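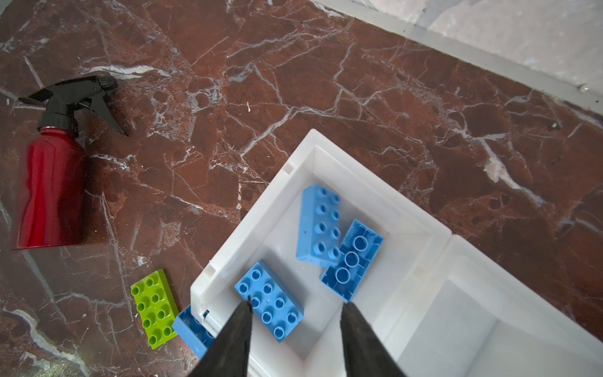
ロボット制作ゼミ、色分け課題の進捗メモです。班の名前はKaltix。5月の中間発表までに、床にばらまいたブロックを色ごとに箱へ入れるところまで持っていくのが目標。いま一番失敗が多いのは裏返しのブロックで、手首カメラで見ると箱の中の青も、ひとつだけ裏の筒が上を向いています。ポッチの並びで向きを推定しているので、こうなると角度が出ません。

続き。対策は二つ考えています。裏面の画像を学習データに足すか、輪郭だけで向きを出すか。先に前者をやります。裏向きの画像が今は100枚しかなく、表向きは2000枚あるので、偏っているのは前から分かっていました。撮り足しは後輩の担当です。

左右の腕の分担も変えました。以前は左が青、右が赤と緑という色での分担でしたが、真ん中付近で両方が同じ場所に手を出して止まることが多かったので、床を左右の領域に分けて、近い方が取りに行く方式にしています。境界上のブロックは右が優先。

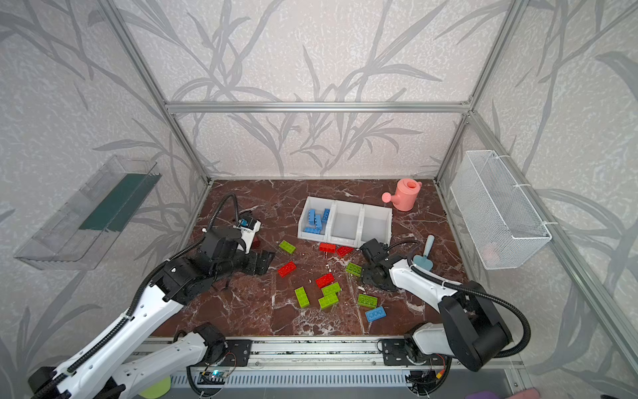
青は左の仕切りへ。赤と緑はまだ床の上。

青から始めるのは、床の色との差が大きくて検出が安定しているからです。赤は床が赤茶色なので、照明によっては輪郭が欠けます。しきい値を手で調整していたのをやめて、開始時に床だけの画像を撮って差分を取るように変えました。白い筋の模様を拾う誤検出も減っています。

Okonkwoさん（Oluwatosin Okonkwo、修士の先輩）にコードを見てもらいました。指摘は、つかみに失敗したあとの再試行が無限に続くこと。5回で諦めて次のブロックに移るようにしました。諦めたブロックは後回しの列に入れて、最後にもう一度だけ試します。

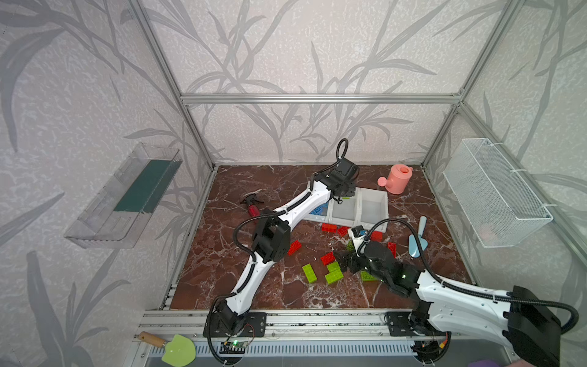
再試行の上限を入れてから、ひとつのブロックの前で延々と開閉を繰り返すことはなくなりました。代わりに、後回しの列に入ったものの座標が古いまま残る不具合が出ています。隣を取るときに押してずらしてしまうと、戻ってきても空振りします。列から取り出すたびに撮り直せば済む話なので、次の作業で直します。

作業時間は18時まで。鍵を返すのに間に合わせたいので、データの保存は30分前に始めてください（後輩向け）。保存先は共有フォルダのTriliaの下、ファイル名に色と向きを入れること。向きの表記は「表」「裏」「横」で統一します。

残っているのは、座標の撮り直し、裏向き画像の追加、発表スライド。スライドは構成だけ決めました。失敗例の動画を先に見せて、そのあと分担方式の説明に入ります。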